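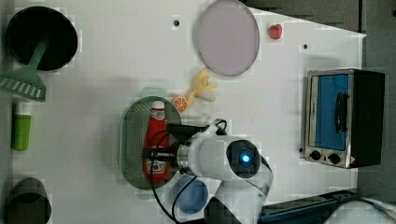
The Room Won't Hold Still

The first time it happened I was rolling over to turn off the alarm, and the bedroom took off without me. I don't know how else to put it. The ceiling slid to the right, snapped back, slid to the right again, over and over, as if somebody were yanking a tablecloth. I grabbed the mattress with both hands. My husband asked if I was okay and I said "no" in a voice I hadn't used since I was nine.

It was over in less than a minute. I lay there sweating, decided I was dying, sat up to go look for my phone, and off it went again.

If you've had vertigo you're already nodding (carefully, I hope). If you haven't, you probably think it means feeling lightheaded, or being scared of heights, which is what I thought too. I've been lightheaded plenty. I once fainted in line at the pharmacy while waiting for my own iron pills. This was a completely different animal. Your eyes are telling you the world is spinning, your stomach believes them, and the small reasonable part of your brain that knows the dresser is bolted to the wall can't get a word in.

I spent that morning in a chair with my head propped against the wall and a mixing bowl in my lap, Googling. Please don't do that. Within ten minutes I had given myself a stroke, a brain tumor and a rare condition found mostly in deep-sea divers. What I should have done was call the nurse line, and by lunchtime I did. The nurse was very calm and asked a string of questions. Was my speech slurred? Any numbness, any weakness on one side? Double vision? A sudden terrible headache? Could I walk? Any yes to those and she wanted me in an ambulance, no arguing. I had five nos and one "sort of, if I hold the counter." She got me an appointment for that same afternoon.

My regular doctor looked in my ears, had me follow her finger, watched me walk down the hall, and said five words I made her repeat: benign paroxysmal positional vertigo. Everyone calls it BPPV. Benign means it won't kill you. Paroxysmal means it comes in bursts. Positional means it's set off by moving your head. And vertigo means, well, see above.

She referred me to a vestibular physical therapist. I had no idea that was a job. I thought physical therapy was for knees.

Loose crystals, really

The Sabbagh Balance Center is on the second floor of a medical building in Rilstead, up a flight of stairs that I'd like to have a word with the architect about. (There's an elevator. I found it on my third visit.) My therapist was Najwa Boutros, a tiny woman in enormous sneakers, and the first thing she did was hand me a plastic model of the inner ear, blown up to the size of a cantaloupe.

So, inside each of your ears there are three little looping tubes filled with fluid. When you turn your head, the fluid lags behind, and that lag tells your brain which way you're moving. Right next door is another chamber with a bed of tiny calcium carbonate crystals stuck in a kind of jelly. They're supposed to be there! They help you sense gravity. But sometimes a few come loose and drift into one of the tubes, and then every time you tip your head they tumble along and drag the fluid with them. Your brain gets a report that you're spinning. Your eyes try to keep up with a spin that isn't happening.

"So I have rocks in my head," I said.

"Everybody makes that joke," said Najwa, not unkindly.

Why do they come loose? A knock on the head can do it, and so can a long stretch lying flat. It gets more common as you get older, and women get it more than men. A lot of the time there's no reason anyone can find. I'm 58, I hadn't bumped anything, and I'd really wanted to blame the new pillows.

To find out which tube was the trouble she sat me on a padded table, turned my head 45 degrees, and laid me back fast with my head hanging a little over the end. The left side was fine. I felt smug. Then we did the right side and the whole building went around. Najwa held my head steady and watched my eyes, which apparently were flicking in exactly the pattern she was hoping for. She was delighted. I was holding on to her sleeve and moaning.

The test is called the Dix-Hallpike, by the way, and the flicking is called nystagmus. The direction of the flicks tells them which tube the crystals have gotten into. I find that wonderful now. I did not find it wonderful at the time.

Then came the fix, and this is the part I keep telling strangers about. No pill, no needle, no machine. She just moved my head. Back and to the right, wait. Over to the left, wait. Roll onto my left side with my nose toward the floor, wait. Then up to sitting, slowly, with her arm behind me. It's called the Epley maneuver, and it walks the crystals around the bend of the tube and lets them drop back out into the chamber they came from. We did it twice, with a rest and a ginger candy in between.

When she tested me again there was nothing. The ceiling tiles sat there like ceiling tiles. I burst into tears, and Najwa slid a box of tissues over without looking, which makes me think I wasn't the first.

I want to be fair here. It doesn't always go that way. Some people need several visits, and sometimes the crystals are in one of the other tubes and need a different set of moves. And plenty of dizziness isn't BPPV at all. It can be migraine, or an infection of the inner ear, or blood pressure, or medication, and moving your head around isn't going to touch any of that. There are also people with bad necks who shouldn't be flung backward on a table by anyone. I know you can find the Epley on video and do it at home, and Najwa did teach me to do it on my own bed later, but she wanted to be sure of the side and the tube first.

The wobbly part

I figured I was done. I was not done.

What came next was weeks of feeling a bit off. The spinning was gone, but the floor felt like a dock. Supermarkets were awful - all those bright shelves sliding past while I pushed the cart. I turned my whole body like a refrigerator instead of moving my neck. I slept propped up on a wedge and refused to look at the top shelf of anything.

Najwa told me this was very common and also that I was making it worse, because a brain that's been fooled needs practice to trust its ears again, and I wasn't giving it any. So I got homework. Stare at a letter taped to the wall and shake your head no while keeping the letter sharp. Same thing, nodding yes. Stand with your feet together on a couch cushion with your eyes closed (next to a corner, so you've got walls to catch you). Walk down the hall looking left, then right.

She also wanted me outside walking every day. The clinic uses an app called Civo to log it all, and mine cheerfully informed me that my first full day back in the world came to 2,671 steps. I used to do that before breakfast! But it went up. By the end of May I was going out past the library and around the Skirkano Street loop with my neighbor's beagle, who stops at every hedge and is therefore an ideal rehab partner.

I had 11 sessions in all. The later ones were almost fun. She tossed me a ball over my shoulder while I walked, and we argued about whether pistachios belong in banana bread. My bill after insurance was $312, and I've paid more than that to have a dishwasher looked at.

It can come back, and that's the annoying footnote. Mine did once, in a hotel, when I looked up to find the bathroom fan switch. One sickening swoop to the right. My heart was going like crazy, but I sat down on the bed, worked out which side it was, and did my Epley with the hotel pillow under my shoulders. I had to do it again before dinner. I was fine for the drive home, although I let my husband do the driving and he took the opportunity to play his entire bluegrass collection.

A few things I'd pass along if you ever wake up to a spinning room. Fix your eyes on one thing and stay put until it passes. Get up in stages: side, sit, wait, stand. Turn on a light if you're headed to the bathroom at night. If there's anything else going on - weakness, trouble talking, a face that's drooping, the worst headache of your life, not being able to walk - call 911 and skip the Googling. And if it turns out to be plain old dizziness that comes when you roll over, ask your doctor specifically whether you should see someone who does vestibular therapy. My sister-in-law lived with this for two years on motion sickness pills before anybody laid her back on a table. She'd stopped gardening. She'd stopped sleeping on her right side.

I drove her over to Rilstead myself. We took the elevator.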